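Second Thoughts on the Prellmont Tasting
Wednesday, May 29, 2024

I went to the Prellmont olive oil tasting expecting to be talked out of my supermarket bottle, and I came home with the same opinion and a slightly sore throat.

The setup will be familiar if you've ever been to one of these. Small blue cups, apple slices, a printed sheet of words you're allowed to use. Artichoke. Green almond. Tomato leaf. I have grown tomatoes for years and I know what the leaves smell like, and I got none of it from the first oil, a Gunach, which tasted to me like olive oil. Pretty good olive oil. The woman next to me wrote "tomato leaf" in big letters and underlined it, but then it was printed right there on the sheet in front of her.

I don't doubt that some people can taste these things. What I doubt is that a room full of strangers all find them within a minute of being told where to look.

The second oil was the Corrigan, early harvest, very green, and it burned. The cough is supposed to be a good sign. Our host, Ita Kavanagh, explained that the sting comes from the same compounds that keep the oil from going stale, and she was careful about it and didn't promise we'd all live to a hundred, which I appreciated. The brochure was less careful. It used the word "vitality" on the front and again on the back.

Then there was the price. A 700 ml bottle costs what I spend on groceries for two days. I asked when it had been pressed, and the answer was "this season," and when I asked which month the season ended, I got a smile and another apple slice. 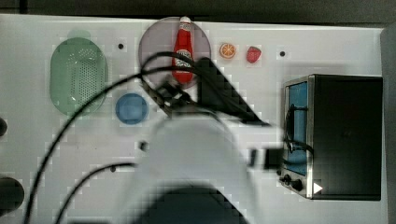 So I did the boring thing and bought the Corrigan anyway, and poured it at home next to my usual one and a bottle of Brillov that had been open since March. My husband handed me the cups in whatever order he liked and kept his mouth shut. I tried it 10 times over the weekend.

I could pick out the Corrigan every time. It's the one that makes you cough, so I'm not claiming any great talent. Between the other two I was guessing, and I guessed wrong more than I'd like. The Brillov should have been flat by now, going by everything we were told. Maybe it was. I couldn't tell, and I was trying hard.

On warm white beans with salt, the expensive one was clearly better. On pasta with garlic it disappeared. In a salad dressing with mustard you might as well use anything.

I'll finish the bottle, on beans mostly. If somebody from Prellmont wants to run the whole tasting again without the printed sheet, I'll come, and I'll even pay for the apple slices.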